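ACTA DE LA REUNIÓN ORDINARIA
Asociación Protectora de Équidos Flistley
8 de septiembre de 2024, sala de la finca Ultwood

Asistentes: Henrike Baumgart (preside), Verna Zamora (secretaria), Min-kyu Tak, Baiba Lepik, Reginald Montoya.
Se abre la sesión a las 10:15. Se lee el acta anterior y se aprueba con una corrección: donde decía «yegua torda» debe decir «yegua alazana».

1. Balance de los talleres infantiles de verano

Baiba Lepik presenta el balance. Se celebraron todos los turnos previstos salvo el último de agosto, que se suspendió por la alerta de calor; a las familias afectadas se les devolvió el importe completo. El grupo de los pequeños (de seis a ocho años) se llenó antes que el de los mayores, al revés que en 2023. Lo más valorado en las hojas de opinión fue el cepillado y el paseo con ramal. Lo menos valorado, la charla sobre alimentación, que a varios padres les pareció larga para esa edad.

Se acuerda partir la charla en dos y dar la segunda mitad en el pajar, con el heno delante. Baiba Lepik prepara el guion nuevo.

2. Material de los talleres

Hay que reponer cepillos de raíces y limpiacascos. Los cascos de montar de talla pequeña están justos; dos tienen el cierre roto y quedan retirados desde hoy. Reginald Montoya ha pedido precio a la guarnicionería Mbeki, que ofrece el lote de cepillos, limpiacascos y cuatro cascos por 491 euros con el transporte incluido. Se aprueba la compra por unanimidad.

Verna Zamora pide que todo lo que entre se anote en el cuaderno verde el mismo día y que las cabezadas de poni no se mezclen con las de los caballos grandes.
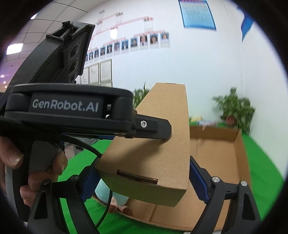
3. Programa de otoño: tardes de manejo a pie

Min-kyu Tak propone abrir un grupo los sábados por la tarde para chicos de doce años en adelante, sin monta, centrado en manejo a pie y lectura del comportamiento del animal. Trabajarían con Brastness, el castrado bayo, y con la mula vieja, que están acostumbrados a gente nueva. Cada chico tendría el mismo animal durante todo el trimestre.

Se debate la cuota. Henrike Baumgart plantea 50 euros al trimestre, con plaza gratuita para un hermano. Reginald Montoya ve justa la cifra si se llena el grupo, pero recuerda que en invierno el gasto de forraje sube. Se aprueba la cuota con cuatro votos a favor y una abstención, y se revisará en febrero.

La inscripción se abrirá en la web en cuanto el seguro confirme por escrito que cubre la actividad a pie con menores. Hasta entonces no se acepta ninguna reserva, tampoco de palabra.

4. Cercado del prado de abajo

El tramo que linda con el camino sigue con el pastor eléctrico provisional. Los postes están comprados y falta ponerlos. El presupuesto de la mano de obra es de casi 1000 euros y no incluye la retirada de la alambrada vieja —esa parte la haríamos nosotros—. Min-kyu Tak considera que conviene terminarlo antes de las lluvias, cuando el terreno se pone imposible para el tractor.

Se acuerda aceptar el presupuesto y convocar una jornada para quitar la alambrada. Hacen falta guantes gruesos y cizallas; quien tenga, que las traiga marcadas con su nombre. Los caballos pasarán ese día al prado de arriba.

5. Visitas de colegios

Han escrito dos centros interesados en venir con alumnos de primaria. El recorrido sería el de siempre: cuadras, enfermería por fuera, pajar y pista. Se discute si los grupos deben entrar enteros o divididos. La mayoría prefiere dividirlos, con una mitad en la pista y la otra en las cuadras, y cambiar a media mañana. Los maestros deberán quedarse con su mitad en todo momento.

Queda pendiente la cuestión de los aseos, que con un grupo grande no dan abasto. Verna Zamora pedirá precio para alquilar una cabina los días de visita.
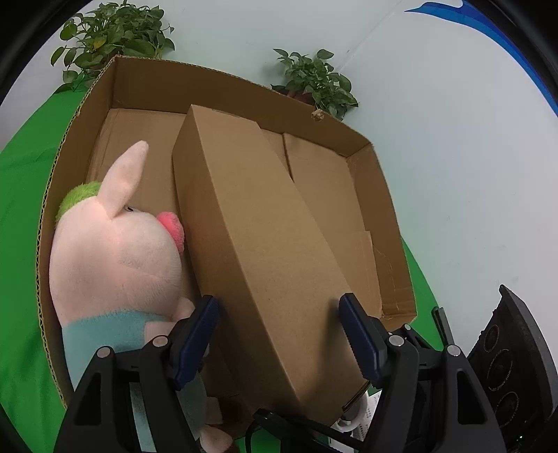 Baiba Lepik manifestó que, a su juicio, dos colegios en el mismo mes son demasiados para los animales recién llegados, y pidió que constara en acta. Propuso dejar al menos dos semanas entre una visita y otra y mantener cerrado el pasillo de cuarentena aunque no haya ningún caballo dentro. Se aceptan ambas cosas.

6. Ruegos y preguntas

Reginald Montoya pregunta por las llaves del guadarnés. Hay un juego sin localizar; si no aparece antes de la próxima reunión se cambia el bombín.

Henrike Baumgart recuerda que el herrador viene el jueves a primera hora y que los caballos deben estar recogidos y con las patas limpias.

Se levanta la sesión a las 12:05. La próxima reunión se convocará por correo.

La secretaria, Verna Zamora
V.º B.º la presidenta, Henrike Baumgart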